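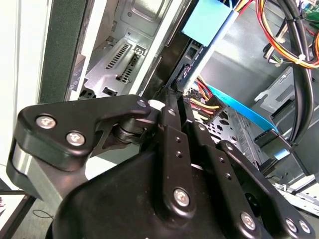
Norbert Barta
Bench safety lead, Lurnine

Quick one before the November audit, as I'm off to Padisia in the morning and won't be answering much.

Rules for robot work inside open PC cases have changed. Short version:

Mains lead out of the wall before the arm goes anywhere near the case. Out, and where you can see the plug. Switch at the back doesn't count. Wait 90 seconds, then start.

Grip connectors by the body. Never the wires. Same for SATA and power. If the fingertips are on cable and you meant the plug, stop, back off, line up again. Don't tug and hope.

Flat cables: no sideways pull at all. We lost 2 last month that way and both were on my shift so I'm not pointing fingers.

Speed limit inside the case is now the slow setting, full stop. Used to be "operator's judgement", that line has gone from the sheet.

Two people for any new routine, one with a hand on the stop button. Not a hand near it. On it.

Screws on the gripper get checked at the start of every shift and intialled. Loose one inside a case = case comes off the line until it's found.

New sheet is on the Virág shelf by the door, old ones in the bin please. Questions to Sheila Pilkington while I'm away, she has teh spare keys as well.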